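Ots two-finger gripper kit with wrist camera: review after 11 weeks
Posted 1/6/26 by Helju Uibo
Category: Grippers and end tools

I bought the Ots kit for our lab with our own money, from the dealer Fetimico, and I have no agreement with them. English is my third language, so please forgive me if some sentence comes out stiff.

We needed a gripper for small packed goods. Most of what we handle is thin plastic film with something inside it, and film is difficult for two-finger tools. It slides, it folds, it shines into the camera. Before Ots we used a Stollar gripper, which was strong and well made but closed too hard for light packages. I returned to it two times during this test in order to compare, and I will say below where it is still better.

What you get

The kit comes in one box. Inside are the gripper body, two pairs of fingers, the small wrist camera with its bracket, the cable set, a mounting ring and a bag of screws. The price was 289 euros without tax. The second pair of fingers is longer and narrower than the first, and I was glad to have it already in the box, as Stollar sells such a pair separately.

The paper manual has 9 pages and it is not good. The drawing for the mounting ring shows the ring upside down. I mounted it as drawn, then took it off again, and lost one evening. The version on the Prodedex download page has the correct drawing, so print that one and leave the paper in the box.

Installation

After the ring was corrected, the mechanical part went quickly. The screws are of decent quality and the threads were clean. I would like a longer camera cable. Ours is just enough when the wrist is straight, and when the wrist turns to the far side the cable becomes tight, so I bought an extension.

Software setup took more patience. The driver installed without complaint, but the camera picture and the finger position came with different time stamps. Fetimico support answered my mail on the next morning with a setting that is not described anywhere. With this setting the problem went away.

In daily work

The closing force can be set in small steps, and this is the main reason I keep the kit. At the low end it holds a soft bag without pressing the contents through the film. The fingers move evenly and they are quiet. When I work at the next desk I do not hear them.

With flat cartons the Stollar is better. It opens wider and it does not tilt when the carton is heavy at one side. If your work is mostly boxes, I would not change.

The long fingers collect dust at the inner side and must be wiped often. I use a dry cloth. The short ones stay clean longer, but they reach badly into a deep tray.

The camera

The wrist camera is a simple one, and its wide view has good and bad sides. You see both fingers and the package together, also much of the room behind. For checking a grip by eye it is very practical. For reading a small label I find it too soft, and the shine on clear film stays a problem that I could reduce only by moving our lamps.

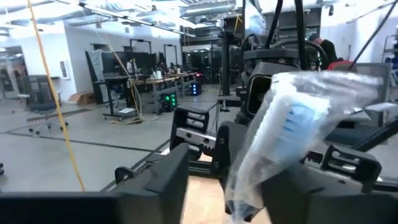 OUR RATING

Grip on soft packages: very good
Grip on cartons: fair
Camera: good for the money
Manual: poor
Support: very good

I recommend the kit for small labs that handle bags and wrapped items and have somebody patient for the first days. Ask Fetimico for the extension cable in the same order, so you pay shipping one time only. The long fingers can be ordered as a spare pair, delivery to us was 11 days.

I have not tested the gripper with wet goods or in a cold room. If a reader has done this, please write in the comments which fingers you used.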